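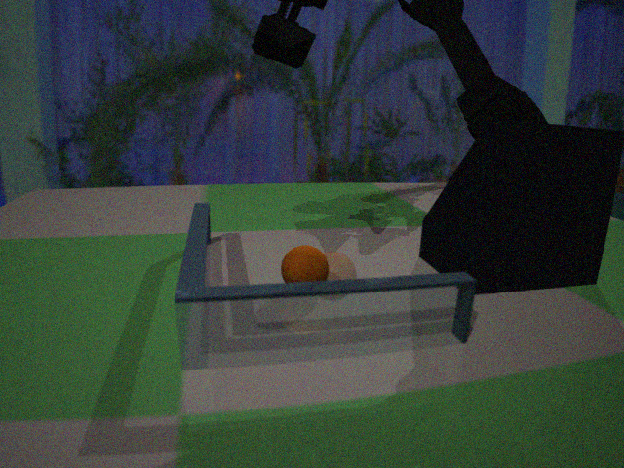
Questions I get about the Sunday table tennis club

Hi, I'm Solange. I run the Sunday sessions at Paisan Hall and I answer the same dozen emails most weeks, so I've put my replies in one place. Last updated 2025-01-12.

Do I have to be any good?
Nope! I couldn't return a serve to save my life when I joined. We put newer players on the two tables by the stage, and Arif usually hangs around there and will happily feed you easy balls until you get the hang of it (he'll also talk your ear off about grip, you've been warned).

What does it cost?
Seven dollars a session, or $79 for the season pass, which runs through the end of May. Kids under 12 play free with a paying adult. Cash or check please, the card reader and I are not on speaking terms.

When should I show up?
Doors open at 1:30 and we play until 5. If you can come early and help unfold tables, I'll love you forever.

Do I need my own paddle?
No, there's a bin of loaners. They're fine. If you catch the bug and want your own, ask Thanakorn before you spend any money. He talked me out of a very expensive one and I've been grateful ever since.

What should I wear?
Sneakers that don't leave black marks on the floor, and anything you can move in. The hall is chilly in winter for the first half hour, so bring a sweatshirt.

Is there a league?
Sort of. We have a ladder, and it's pinned up next to the kitchen door. You can challenge anyone up to three spots above you. Best of five games, each to 11, win by two. If you'd rather just hit for fun, don't sign up, it's totally optional and plenty of regulars never have.

Can I leave my kid and come back later?
Not if they're under 14, sorry. Older teens are fine once I've got a phone number for you.

Where do I park?
The lot behind the hall has 18 spaces and they fill up fast. After that it's street parking on Gorkance Avenue, free on Sundays. Please don't use the bakery's spots, I've had to apologize to them twice already.

When's the next tournament?
March, date still to be settled with the hall. Doubles only this time. Mayuree is doing the draw, so tell her if you need a partner and she'll match you up.

Can I bring food?
Yes please, but keep it in the kitchen. Crumbs under the tables drive me nuts.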